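Desk Crew FAQ – Pai Robotics Club

Quick answers, because the same mails keep coming in. Sorry for the short form, build season.

What is the desk project?
Our main thing this year. We record people doing normal desk jobs – plugging in, moving a mouse, sorting cables – and train a small arm to copy them. Project name is Risa.

Do I need to code?
No. Half the work is recording and labeling. Python helps later on.
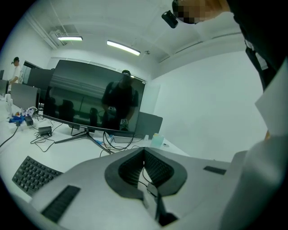

Answers by Yến Phí and Jagadeesh Marar
Last edited 16 March 2023

Where do you meet?
Same room as before, the one with the long curved desk. Sign the sheet by the door on your way in.

How many recordings do you want?
2,000 clips by the end of the term. We were at some 10 a session in December so there's catching up to do. Short clips fine. Bad clips also fine, just mark them bad.

Gripper or gloves, which one?
Depends on the task. Gripper for pick and place. Gloves with the square markers for anything with two hands, keyboard and mouse stuff mostly. Keep the markers facing up and dont pull your sleeves over them. If one peels, tell Tùng Trình before you start, not after.

Can I tidy the cables first?
Please don't. The arm has to cope with a messy desk too. Food wrappers go in the trash at the end of the night though.

Will my face be in the data?
Blurred before anything gets shared. Ask if you want a clip deleted, we delete it.

Is there a fee?
20 for the term, covers tape, markers and batterys. Talk to us if that's a problem.

Are you entering the Avance competition?
Yes, the student class. Desk reset task – put keyboard, mouse and one cable back where they belong. Team list is still open. 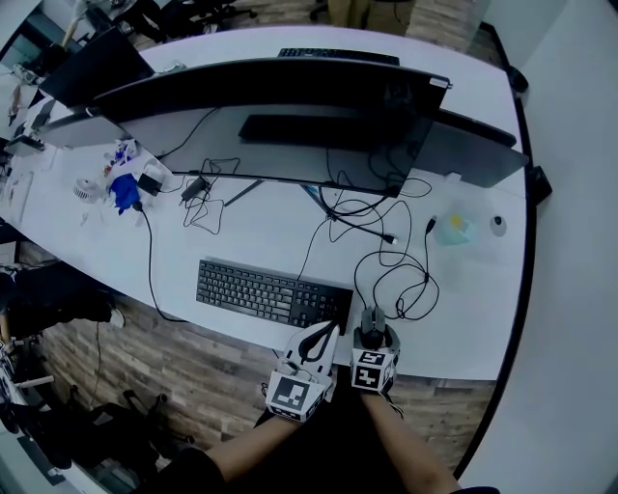 Şengül Oral wrote in to say the gloves run small and that new people should try both sizes before their first session. She also wants the labeling guide to say what to do when a cable slips halfway through a clip. Fair point, going in the next version. For now: keep recording, label it "slip", carry on.

Can I borrow gear over the break?
Gloves yes, gripper no.

Who do I write to?
Giang Ngô for sign-ups, Jagadeesh for anything broken.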